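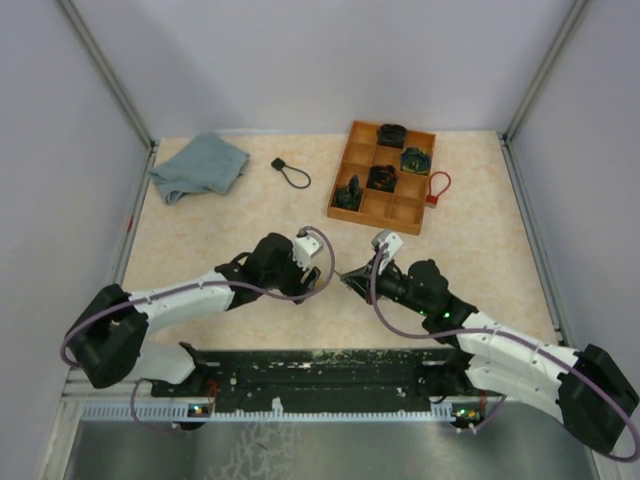 Über uns

Burkon ist ein kleiner Betrieb für Ordnung im Haushalt und im Büro. Gegründet wurde er von Glenys Cartwright, die vorher in der Lagerhaltung gearbeitet hat. Seit August gehört auch Rangi Kerslake zum Team. Er betreut die Kundentermine und den Einkauf.

Wir beschäftigen uns mit Kleinteilen: Socken, Gurte, Tücher, Anhänger, Schlösser, Schlüssel. Für viele dieser Dinge gibt es zu Hause keinen festen Platz, und sie landen in der nächsten Schublade. Wir sortieren sie mit Ihnen zusammen und richten Fächer ein, die zum Bestand passen.

Unser bekanntestes Produkt ist der Sortierkasten Ellery. Er wird aus Holz gefertigt und ist in 5 Größen erhältlich. Weiche Sachen werden gerollt oder gefaltet eingelegt. Ein paar Fächer sollten frei bleiben, damit später noch etwas dazukommen kann.
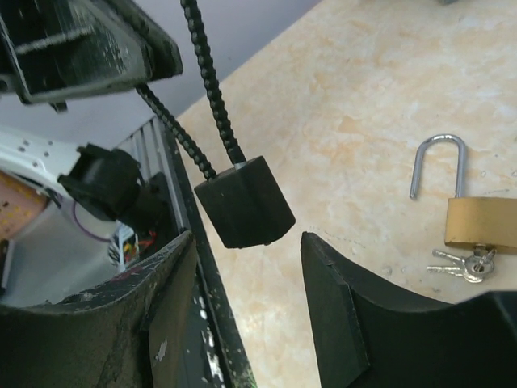
Vorhängeschlösser bewahren wir grundsätzlich offen auf, den Schlüssel getrennt und mit Anhänger. Für Vereine und Schulen mit vielen Spinden bieten wir dafür das Set Sternus an, wahlweise mit 32 oder 58 Anhängern.

Die Werkstatt liegt im Hinterhaus, der Zugang ist ebenerdig. Besuche sind nach Anmeldung möglich. Ein Beratungstermin dauert in der Regel 2 Stunden. Bitte bringen Sie die Sachen unsortiert mit.

Stand: 19. Nov. 2021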